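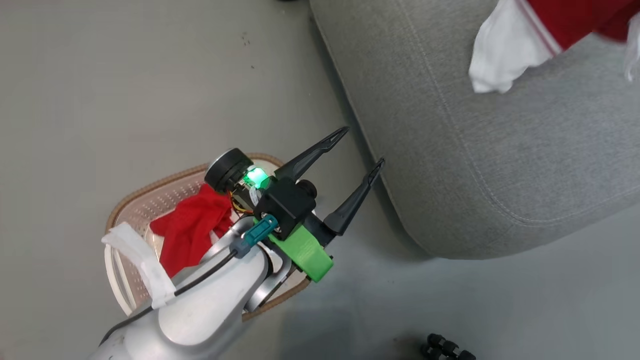

Arm over the basket, fingers open, sofa to the right.

House rules for arms working in a living room - what do you lot use?

clothpeg_mj
Posted 2019-09-03
Right, I've been asked to write up the house rules for our tidy-up work (picking clothes off the sofa and the floor, into the basket) and I'd like to steal other people's before I make up my own. I've got a draft with far too much in it. The ones I care about most:

- Nobody's hands in the basket while the arm is live. Say "hands in", wait for "held", then reach.
- Cables tied down along the arm and checked before every run.
- Floor swept before we start.
- Fingers looked at for chips and burrs each morning.
- Anything with a fringe or a loose thread goes on the snag list.

My question is mostly about that last one. I want fringed stuff allowed but logged. My colleague Rasmus wants it banned outright. Who's right?
Mererid

rasmus_p
Since I've been named, I'll speak for myself. I said banned until we've got a proper way of stopping when the pull goes up. Look at the red cloth in the basket in your own picture, the edge on it is ragged already. Get a strand of that in the notch near the fingertip, lift, and you're dragging the whole basket with you. I spent most of an afternoon in August picking threads out of a wrist with tweezers and I'm not keen to do it again.

brarnham_ade
I'm with Mererid. If you ban everything awkward you end up with rules for a house nobody lives in. My mum's sofa has a tasselled throw on it, two scarves and whatever the cat brought in. We allow fringes at Brarnham, but at the slow speed setting and with someone's thumb on the stop the whole time. Not near the stop, ON it.

What bothers me more is the cable. I can see a thin black one running down the top of the arm and I can't make out a single tie. Is it held anywhere?

clothpeg_mj
Clips further down, past where the picture ends, but fair point, I'll put a spacing in the rule. What do you use? A hand's width?

brarnham_ade
200 mm between ties on the straight bits, and a bit of slack at each joint. Then you take the arm through its full reach by hand, power off, and watch the slack. If it goes tight anywhere, redo it. Takes no time once you're used to it.

loubna.a
Can I be boring and bring up the coloured wires by the little green light? You can see red, yellow and orange ones under that module. Our rule at Studance is that any wire you can see, cloth can find, so it gets sleeved or covered. We had long arguments about it (people hate covering things they might need to get at) but we've kept it, and I'd fight for it again.

Also, write down what your light means! Ours was green for "powered" and half the visitors took it as green for "safe to reach in". We changed the wording on the wall card to "GREEN = POWER ON, KEEP OUT" and it's a lot better.

rasmus_p
Ooh, the wall card's a good one. Ours says nothing about the light at all. Mererid, put that in.

clothpeg_mj
In it goes. And yes, I'll sleeve the wires, Loubna, you're the second person to say so.

liga_k
Coming at this from the paperwork side. At Badenell every rule has to have a name next to it and a way of checking it, otherwise it comes out. "Floor swept" is a good example. Swept by whom, and how clean? I can see a few tiny dark specks on yours, so does that pass or fail? I'm not having a go, I'd just want to know. We went with "nothing bigger than a grain of rice" and it stopped the bickering.

And I'd add one for small things on the floor by the sofa. There's something black and knobbly in the bottom corner. We have a "name it or move it" rule: if it isn't on the run sheet, it's off the floor before power goes on.

clothpeg_mj
Grain of rice! I love that. It'd fail then, I reckon, get the brush out.

"Name it or move it" I'm less sure about. Half the point is a room with bits and bobs lying about. I don't mind putting it all on the run sheet, but I can hear the groaning already.

liga_k
Ours groaned too. They still fill it in.

rasmus_p
Back to fringes please. I'd settle for this: allowed, slow, thumb on the stop, and no more than one fringed item in the basket at a time. Two and they tangle with each other.

brarnham_ade
I can live with that. I'd still let you have two if they're small - socks with bobbly tops and so on.

rasmus_p
No.

clothpeg_mj
One it is, for now. I'll post draft 2 when I've typed it up, and Ade, could you send me a picture of how you do the slack at the elbow?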